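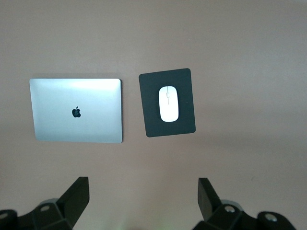

Where do you put the laptop on a small desk when you're done for the night?

Closed, flat, on the left, with the mouse pad right next to it. Leaves me the whole front of the desk for paper and dinner.

Home Desks > Small Setups
9 replies

pinkdeskpat
OK so I started this because my new table from Tumeder is nice and plain and I want to keep it that way. Light silver Mac, black mouse pad, nothing else living on there. My old desk had a cup of pens, a plant, a lamp and a pile of mail, and I never once wiped it down!

grubworm72
I did the side by side thing for years and gave up. The pad just eats space when you're not using it. Mine goes under the laptop at night. Takes me 2 seconds.

pinkdeskpat
But then you get crumbs from the pad on the bottom of the laptop, no? I'd rather leave a little gap and let them both sit there.

skancombe_sue
Agree with grubworm on the space, disagree on stacking. I bought an upright stand from Ikance and the laptop goes in that. Pad stays out. Only gripe is the stand wobbles if you bump the table.

lowlamp
Is your pad tall or wide? I turned mine the tall way and got back enough room for a notebook. Felt weird for a week (I'm a big swoopy mouse person) and now I can't go back.

pinkdeskpat
Tall way! And always a tiny bit crooked no matter what I do. Drives my sister nuts when she visits.

grubworm72
Double sided tape.

lowlamp
Please don't tape anything to a matte top. I peeled a pad off mine last August and there's still a shiny rectangle.

grubworm72
Fair, mine's glass. Forgot other people have real tables.

oatmeal302
Different question, what are you all wiping matte tops with? Mine shows every fingerprint. I've tried the Haddadin spray and it left streaks.

skancombe_sue
Damp cloth, then a dry one. Skip the spray. And lift the laptop when you do it, don't just go around it like I did, you end up with a dust outline.

pinkdeskpat
Guilty of the dust outline. Moving everything over to the chair tonight and doing it right. Still not stacking them though, sorry grubworm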